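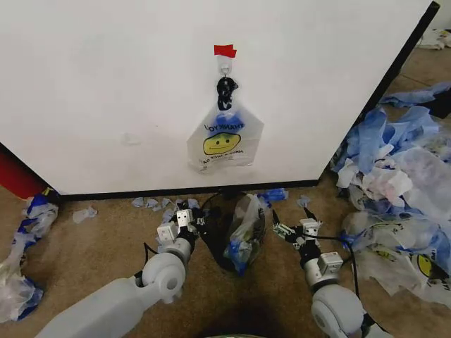
Naltota Adhesive Hooks, Small, White (pack of 12)

I started selling these out of my shop in Sendville because I was already buying them for myself, and I still have them all over the house! They're little, they're plain, and they go up in a minute with no drill and no wall plugs.

Each hook holds up to 4 pounds on a smooth, clean surface. Painted cabinet sides, tile, glass and metal are all great. Wallpaper and bare brick, please don't (I've tried, and I had to repaper). I keep my dog leash on one, my measuring cups on another, and there's one inside the pantry door for the bag I stuff all my other bags into.

How I put them up: wipe the spot with rubbing alcohol, let it dry, peel, press hard for a slow count of 30, then leave it alone overnight. I know, waiting is boring, but the ones I rushed in my laundry room came down by breakfast.

To take one off, warm it with a hair dryer and pull the strip slowly straight down. Go easy on older paint.

Size: small, 46 mm tall
Color: white
In the pack: 12 hooks, 12 strips, plus 4 spare strips
Not for: saunas, outdoor walls, picture frames with glass

I've shipped over 3000 packs so far, mostly to renters. Orders in by noon go out the same day, and if you're near Clirton or Hulme you can pick yours up at the shop and skip the postage.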